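Household Workshop Tips: Comparing Hand-Held Grippers at the Kitchen Table

Members who borrow gripper tools from the Llewellyn Tool Library are asked to read the following notes before beginning a comparison at home. They apply to the two hand-held models now in circulation, the Pravaten and the Vosen, and to any set of replacement pads supplied with them.

Choosing a surface

A kitchen table is suitable for most trials. It should stand level and should not rock when leaned upon. A cloth may be left in place provided it is pulled smooth and weighted or clipped at the corners. Checked cloths are useful, as the squares give a ready guide for setting an item down in the same position each time. Glossy vinyl should be avoided under a bright ceiling light, where glare can spoil the recording.

Choosing items

Begin with things already in the drawer. A wooden spoon, a folded tea towel, a plastic cup and a bundle of chopsticks will show more about a gripper than a purpose-made test block. Glassware, knives and anything holding hot liquid are not to be used.

Thin items deserve particular attention. A gripper that closes well on a cup may pinch a single stick at the tip and let it swing. Try the bundle first, then a pair, then one stick alone, and record each separately.

Setting the camera

Clean the lens with a dry microfibre cloth. Check that both fingertips show in the picture when fully open and when fully closed. Tighten the mount by hand only; the Trukell bracket has a plastic thread that strips easily. Record a short clip and play it back before starting the full set.

Colour matters as well. Pads that closely match the cloth are difficult to pick out on playback. Where there is a choice of pads, select the pair that contrasts with both the cloth and the item.

Conducting the trial

1. Place the item diagonally to the fingers for the first set and square to them for the second.
2. Approach with the fingers open and pause briefly above the item.
3. Close slowly, lift to the height of a cup, hold, and lower.
4. Return the item to its starting square before the next attempt.

Complete 4 sets with each gripper. Change only one thing between sets, whether pads, item or angle, and write the change on the record sheet at the time.

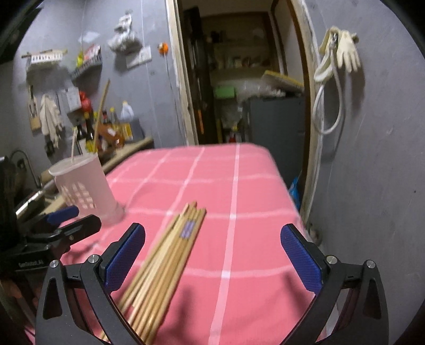

Open fingers with blue textured pads, ready above a bundle of wooden chopsticks on a checked cloth.

Where 2 grippers are used at one table, agree beforehand which is to move first. The second operator should keep the tool to the side until the first has withdrawn.

Care and return

Wipe the pads with a damp cloth and allow them to dry before packing. Do not use dish soap or oil-based cleaners, which leave a film. Check the pivot screws for looseness and report any that turn freely. Pads with torn or flattened texture should be placed in the envelope provided and labelled with the name of the gripper.

Record sheets are to be returned with the tool by 5 p.m. on Monday. Replacement pads may be requested at the service counter under catalogue number 329, and spare mounting brackets under number 141.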